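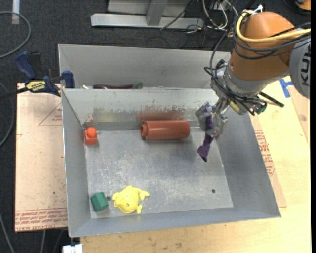 Odds and ends in the grey metal bin, yellow creature and all.

I've got a soft spot for single toys. You know the ones, the block with no set and the animal with no farm, the bits that end up at the bottom of every toy box in the country. Dark green hexagon? Lovely. Little orange-red block with a stud on top? Even better, it would sit on my windowsill quite happily. And the yellow one has flippers, or something very like flippers, and a pointed bump on its head, so I've been calling it a seal all afternoon. My other half says duck. We're not speaking.

The reddish-brown cylinder with the knob on one end bothers me more. I had a skittle a bit like it when I was small, out of a set from Dromari market, and I can still hear it rolling down the stairs at six in the morning — sorry, Mum.

What I really love is the bin itself, though. All those scuffs and scratches on the floor of it! I've been after a proper metal one for our own toy mountain for ages, as the wicker basket is shedding all over the rug. There was one at the reclamation yard in Ikimside for £60, which I thought was cheeky, and then I went back in May and it had gone. Typical. I did come home with 10 wooden blocks in a carrier bag for £30, so I can hardly talk about cheeky prices.

Anyway, I'm off to Ifans next to see if they've got any bins. If you spot a battered one near Esard, shout!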